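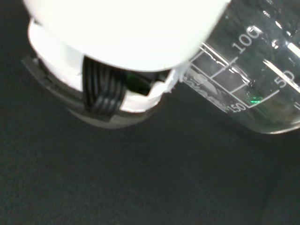 Glassware at close quarters.

Small Jobs You Have Been Walking Past Since April

By Sebastian Tudose
September 10, 2023
149 shares

There is a cabinet door in my kitchen that has hung crooked long enough to count as decor. Fixing it took 2 minutes and one screw. Avoiding it took most of a year, during which I repainted a bathroom, read a book on willpower and complained about the door to guests.

If you have a door like that, you probably also have a dripping tap, a lamp with no bulb and a bag of things to take to the thrift store that has been to work and back in your trunk. These are the tips that have got me through mine.

1. Write the job on the thing.
Lists get lost, and I suspect we lose them on purpose. Stick a strip of masking tape on the offending item and write what it needs: "longer screw," "glue," "throw out." You'll get tired of looking at it. Masking tape peels off cleanly for a few days and then starts becoming part of the furniture, so there's your deadline.

2. Buy the part before you feel like doing the job.
You won't feel like it. But a tap washer sitting on the counter in its packet is a nag of real talent. Take the old one to the store with you if you can get it off – I have bought the wrong size three times by holding up my fingers and saying "like this."

3. Keep one ugly box.
Screwdriver, pliers, tape, wood glue, a pencil, picture hooks. Mine is an old Lodach cookie tin and it lives in the kitchen under the sink. The good tools can stay in the workshop with the good intentions.
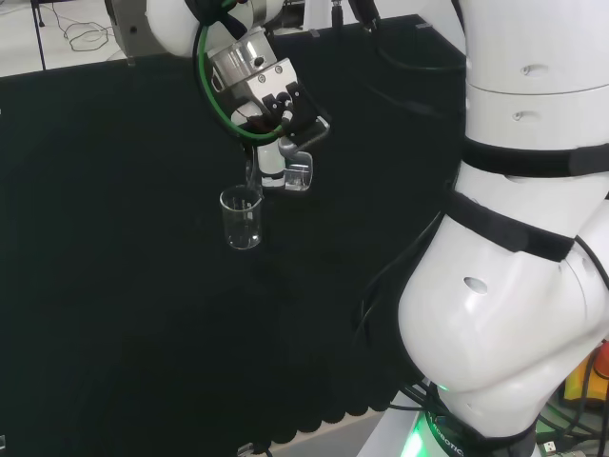

4. Set a timer for 20 minutes.
When it rings you're allowed to stop. I usually do. A junk drawer can be half sorted and still close, and the other half will be there tomorrow with the batteries that may or may not be dead.

5. Don't start at 9 p.m.
Anything involving water, paint or a ladder waits until morning, when the hardware store is open and you're not mad at your spouse.

6. Leave one job alone.
Pick something you are never going to fix and say so out loud. Mine is the squeak on the fourth stair. It's been a great relief to both of us, and it tells me when the teenager gets home. 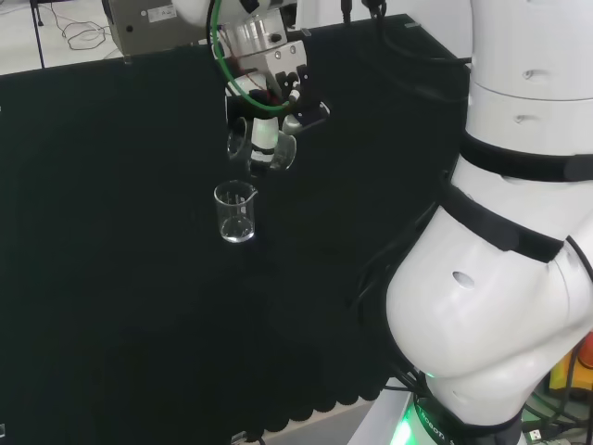
A small beaker on black cloth.

The cabinet door has been straight for a week now. I keep reaching for the handle where it used to be.

20 comments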